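Trostton Student Manipulation Project
Second progress report to the Clesus education fund
Submitted by Evdokia Panagiotou, project supervisor
25 December 2018

1. Status

The project is on schedule in simulation and behind schedule on hardware. The student group has finished the kitchen counter environment promised in the July plan and has moved on to grasp trials. The workshop at Drilcombe has not yet released the bench, so no trials on the physical arm are covered in this report.

2. Environment

Ourania Lambrakis and Prodromos Antoniadis built the counter layouts. Each layout uses the same fixed furniture and draws its loose objects from a library of 14 models. Object position and rotation are set by a random seed, which is stored with the trial so that any failure can be replayed. Wall color and counter texture can be changed without touching the collision geometry.

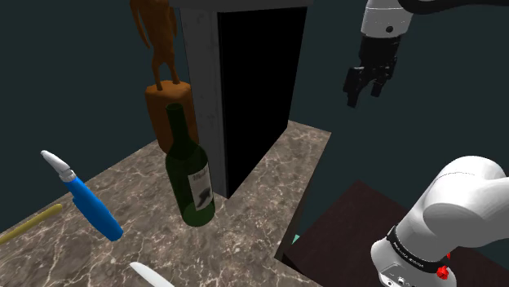
Reading time: 2 min

The current layout places a green glass bottle with a paper label in front of an orange-brown figurine on a round base. A blue cutter and a thin yellow stick lie toward the left of the counter. Tall objects standing one behind the other are a test for the approach planner, and the thin ones are a test for finger closure. The blue cutter appears to float slightly above the marble. Ubaldo Zuccaro is checking the height offset of that model against its collision mesh before it is used in scored trials.

3. Trials

The students ran 1004 trials in the period. The plan called for 600. The additional runs came from repeating the bottle set after the grip force limit was changed halfway through, and the two halves are logged separately. Results for thin objects are withheld from this report until the height offset is settled.

Two faults remain open:
The planner sometimes selects a wrist angle that leaves no clearance for the forearm on the return path.
The log writer drops the final joint state when a run is stopped by hand.

4. Budget

Spending is within the approved amount. We request permission to move 200 dollars from travel to computing. Styliani Gkikas has sent the revised sheet separately.

5. Next period

Correct the model offset and rerun the thin object set. Close both faults. Transfer the bottle task to the arm at Drilcombe once bench access is confirmed, starting at reduced speed with a supervisor present. The students will also write a short setup guide for next year's group.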